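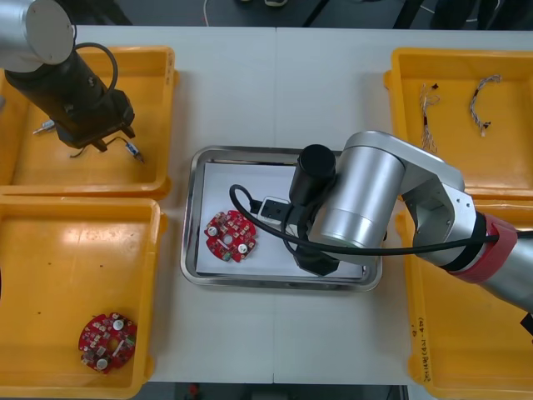
Noreen Afridi
I don't think we should sign it as it stands. The draft says the Mirani families in Deneck and the Mirani families in Evance "are and have always been one community". My grandmother would have laughed at that. They didn't speak to each other for most of her life. Say we share an origin and want to work together, fine, but leave out "always".

Atif Khokhar
The wording came from the Evance side and they are attached to it. I was at the meeting in August where it was read out. Several of the older people there stood up when that line was read. If we strike it out now they will take it as an insult.

Noreen Afridi
Then put "from this day forward" instead. Same feeling, and it's true.

Mudassar Hashmi
Has anyone got the full text? I have only seen the first page and people are quoting bits I haven't read.

Atif Khokhar
It has 12 clauses. Clauses 1 to 6 are about history and customs. Clause 7 is the shared register of families, which is the one people argue about. The rest is practical: the yearly gathering, burial fund, letters to the council in both names. I'll bring paper copies on the night.

Mudassar Hashmi
Thanks. What does the register actually ask for?

Razia Mughal
Names of the head of each household, where their grandparents were born, and which side they count themselves with. I filled in the trial form. I left the last one blank because my mother is from Evance and my father from Deneck, and there was no box for both. I can't see why a paper about unity needs you to pick a side.

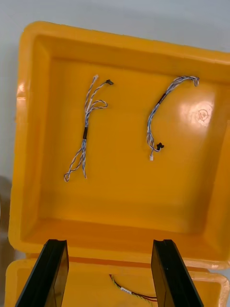

Two wire harnesses resting in a yellow plastic bin.

Aqeel Kiani
Razia is right about the form but I would keep the register. When we wrote to the council over the burial ground, the first thing they wanted to know was how many people we spoke for. We said 37 families and could not back it up. They wrote back very politely and nothing was done. A proper list with both places on it would carry more weight.

Noreen Afridi
Who keeps the list?

Aqeel Kiani
Clause 8. One keeper from each place, and neither can hand it on without the other agreeing.

Noreen Afridi
And if they fall out?

Aqeel Kiani
It doesn't say. I agree it should.

Mudassar Hashmi
I'd want it to say that people can have their names taken off as well. My brother will not go on any list, he has said so, and he still comes to everything. I don't want him told he isn't one of us over a form.

Atif Khokhar
That won't happen.

Mudassar Hashmi
Then it costs nothing to write it down.

Razia Mughal
Can I ask about the name? The draft calls us "the Mirani People" in some places and "the Mirani Association" in others. Those are different things. An association has members who join. You don't join a people. 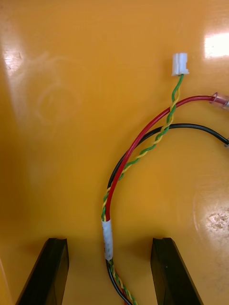

Small bundle of wires on a glossy orange-yellow surface.

Atif Khokhar
Good point, and I hadn't noticed. I think "Association" was left over from the old letterhead. I'll ask Evance which they meant.

Aqeel Kiani
Please ask them about the date too. They want to sign at the gathering in front of everyone. I would sooner do it quietly the evening before and read it out the next day. Last time we had speeches the food was cold by the time we ate.

Noreen Afridi
I disagree there. If it's worth signing, people should see it signed. Otherwise you will have half of Deneck saying they were never told.

Aqeel Kiani
They'll say that anyway.

Atif Khokhar
So the changes I am taking back are: "always" to come out of clause 1, a box for both on the form, a line about coming off the register, a line about what happens if the keepers disagree, and one name used all the way through. Noreen, would you sign if those went in?

Noreen Afridi
If the first one goes in, yes. I would like to see the others but I won't hold it up for them.

Mudassar Hashmi
I would hold it up for the register one.

Razia Mughal
Same. Atif, when do they want an answer by?

Atif Khokhar
Before the end of the month. I'm ringing them tonight at 7 and will post what they say.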